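Speaker notes: Fan clubs, mailing lists and the long wait
Pop Memory evening, Brallstead, August 20, 2026

Opening (don't rush this, let people sit down)

Hi everybody, thanks for coming out. I'm Tala Tarawneh, and I spent most of my teens writing letters to a band that never wrote back. The band was Rornow. If you just made a noise, you're my people, come find me at the break. If you didn't, they were a four-piece with one huge single, two pretty good albums and a singer, Maximiliano Cabral, whose hair had its own fan page.

I want to talk tonight about what it was like to be a fan before you could just follow somebody on your phone. I'm going to be a bit soppy. Sorry in advance!

(Play the first 20 seconds of "Pichon" here. Fade it before the chorus, they'll sing it anyway.)

The club

So you mailed in a form and a check, and then you waited. Mine took the whole summer. What finally showed up was a membership card with my number on it, 2,167, a signed photo (printed signature, I checked with a wet thumb and cried) and a newsletter called Grevument. I still don't know what that word means. I asked Hedvig Hellström, who typed the thing up every other month, and she told me the drummer said it in his sleep on the bus.

Hedvig ran the club out of her spare room. She wasn't paid for the first year. She answered letters by hand, and she had a rule that if you wrote more than four pages you got at least one page back. I have 11 pages from Hedvig. I have zero from Maximiliano. Guess which ones I kept in the good box.

(Hold up the box. Don't read from the letters, Hedvig asked me not to.)

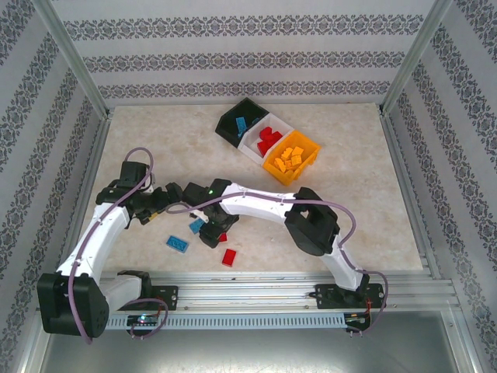 The night at the Brallstead Ballroom

Okay, the big one. The band played here in May, the year I turned 16. The room held 184 people and they sold 172 tickets, and I know that from the stub book, which Ilari Kemppainen saved when the place closed. Ilari worked the door. He let me in early so I could stand at the front, and I stood there for two hours holding a bunch of carnations and needing the bathroom.

Then they came on, and the sound was awful. I mean really awful — you could hear the bass and somebody's cough. I loved every second. Maximiliano forgot the second verse of "Pichon" and pointed the mike at us, and we knew it, obviously. I've been to much better shows since and I couldn't tell you one thing the singer wore. That night it was a green shirt with a button missing.

(Pause for the other people who were there. There are always a couple. Let them talk, but keep it to five minutes.)

When the letters stopped

Grevument ended with a half-page note. The band had split, refunds on request. I didn't ask for mine. I was mad at them for a year and wouldn't have the records in my room, so my brother had them, and he scratched side two.

Mingxuan Fang put the old newsletters online a while back, and that's how a lot of us found each other again. We swap tapes. We argue about the second album (it's better than the first, fight me). Last winter Hedvig joined and got more welcome messages in one evening than the band got all month.

Questions

Leave 15 minutes. Somebody will ask if I ever met him. Yes, once, in a parking lot, and I said "nice car" and walked off. It wasn't his car.

Lights down, then play "Pichon" all the way through.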